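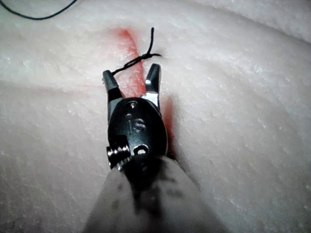
The Dish of the Month

Mirjam Van Beek had written the restaurant column for the Brovcombe paper for 93 weeks when Pantelis Makris asked her to leave his place out of it.

He called her at home to do it. She was making toast.

"I heard you were coming Thursday," he said. "Come Thursday. Eat whatever you want. Just don't write it up."

"Most people call to ask for the opposite," she said.

"I know they do."

She went on Thursday. Makris ran a lunch counter called Zaidi on Rastley Street, in what used to be a shoe repair shop. He had kept the name from the owner before him, and the sign too, and the hours painted on the door were wrong. There were five stools and a shelf along the window where you could stand. The menu was on a piece of cardboard. Lamb soup, bean soup, bread, rice pudding.

She had the lamb soup. It came in a heavy bowl with a half lemon on the side and a lot of black pepper on top. She ate it slowly and did not take out her notebook. The man next to her was reading the sports page and eating the same thing without looking at it.

It was the best thing she had eaten in Brovcombe. She had a second bowl, which she never did on the job, and then the rice pudding.

"Well?" said Makris.

"You know what it is," she said.

He wiped the counter in front of her. "Ruan Nel had a place by the bridge. You wrote about his fish pie."

"I remember. I liked it."

"Everybody came. They came for a month, with their cousins. His regulars couldn't get a seat, so they went somewhere else and got used to it. Then the cousins stopped coming." He folded the cloth. "He drives a truck for Prillel now. He says it's fine. He gets his weekends."

Mirjam had not known that. She had thought he retired.

She paid and left a tip that was a little too big, and he gave part of it back.

At the paper, Fitzgerald Tran wanted 510 words by Friday noon and he wanted them to be about soup. It was cold out and soup did well. He had already told the layout desk.

"I don't have soup," she said. "I have the dumplings at Eun-seong Yoon's."

"You did her dumplings in December."

"I did the steamed ones. She fries them too."

Fitzgerald looked at her over his glasses. "Where did you eat yesterday?"

"I had a sandwich in the car."

He had been her editor long enough to know she hated eating in the car. He turned back to his screen and changed the word soup to dumplings on the page plan, and asked her if fried was one word or two, and she told him to go to lunch.

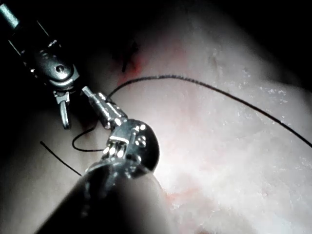

Black thread across pale tissue.

The dumpling column ran that weekend. Eun-seong Yoon taped it in her window next to the other one and bought a second freezer. She had wanted a second freezer for years – she told Mirjam so on the phone, twice.

Mirjam kept going to Zaidi on Thursdays. She learned that the bean soup was better in the second half of the week, and that you could ask for the end of the loaf if you got there before noon. The man with the sports page was named Carl. He never asked what she did for a living.

In the spring she drove out to the Prillel depot and found Ruan Nel in the yard, checking his tires. She had brought two containers of the lamb soup in a bag with a towel around it.

"You're the newspaper lady," he said.

"Yes."

He opened one of the lids and smelled it. "He puts in too much pepper," he said, and went to see if there was a spoon in the cab.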